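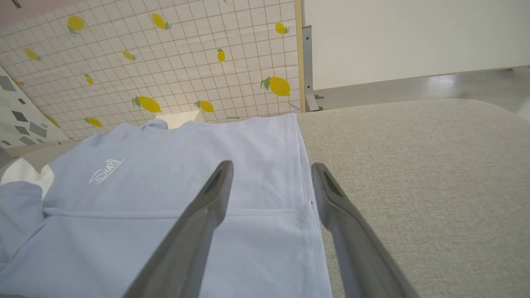 Light blue shirt, folded, script logo on the chest.

Cellar notebook, Olomgate
October, 7:40 a.m.

Tank 3, Flokmont Chenin. Stalled. Density has not moved since the night before last. Residual sugar by the enzymatic kit is 53 g/L, run twice with fresh reagent the second time, same answer within the error of the kit. The juice tasted sweet and a little yeasty at the valve, no vinegar on the nose, no nail polish. Slight egg smell that went away when I swirled the glass with a piece of copper.

Looked back through the sheets. The must came in low on nitrogen and we knew it. First nutrient addition went in on schedule. The second one is written on the board but not initialed on the tank sheet, and Upendo thinks it went into the Zwane tank next door. That would fit, as Zwane ran away on us at the same time and had to be chilled hard. Can't prove it either way now. From here on the initials go on the tank sheet when the bag is emptied and the board is just for planning.

The other thing is temperature. The probe on this tank reads 2 degrees higher than the hand thermometer through the racking door. So we have been holding it colder than we thought the whole time. Label taped over the display with the offset. Mbali to ask the refrigeration people if it can be corrected at the controller or if the probe needs replacing.

Noon

Microscope. Plenty of cells, but the methylene blue took on most of them. Very little budding. A few rods, short, in pairs. Could be lactics getting started, so no point waiting for the tank to sort itself out. Talked it over with Mbali and we agreed not to dump fresh yeast straight in. We did that with the Flokmont last year and lost the lot of it overnight.

Plan is to rack off the dead lees first, then build up a starter in the small stainless tank and feed it wine from the stalled tank a bit at a time. Using Celo for the starter. It handles alcohol well and doesn't mind low nitrogen. It is also slow to wake up, so it gets rehydrated with the protectant and nobody rushes it.

3:15 p.m.

Racked. Lees were thick and gray-brown and smelled worse than the wine did. Small splash on the way over, on purpose. Volume in the small tank is 258 liters of half wine and half water, with sugar added and nutrient at the low rate. Yeast hulls into the main tank. Heating jacket on, set by the hand thermometer this time.

Starter was foaming by the time I'd washed the hoses. Pump gasket on the inlet side is weeping again. It's tight enough for racking but I wouldn't push it on pressing day. Spare is on the order list, has been for a while.

6:50 p.m.

Starter density down by over half of its sugar. Smell is clean, bready. Made the first feed from the main tank, gently, through the bottom valve. Temperature dropped slightly on mixing and came back.

To do:
Upendo takes the night reading and makes the next feed only if the starter has dropped again. If it hasn't, leave it alone and call me.
Check free SO2 on the main tank. I don't want to add any with a restart coming, but I want to know where we are.
Send a sample out for volatile acidity. Our still is giving odd results, blank was high on both runs.
Plate the rods if there's any media left in the fridge.
Top up the nutrient sheet for Zwane with a question mark next to the second addition.

Lysozyme is in the cupboard if the rods get ahead of us. Mbali would sooner not use it on this one. Decide after the morning slide.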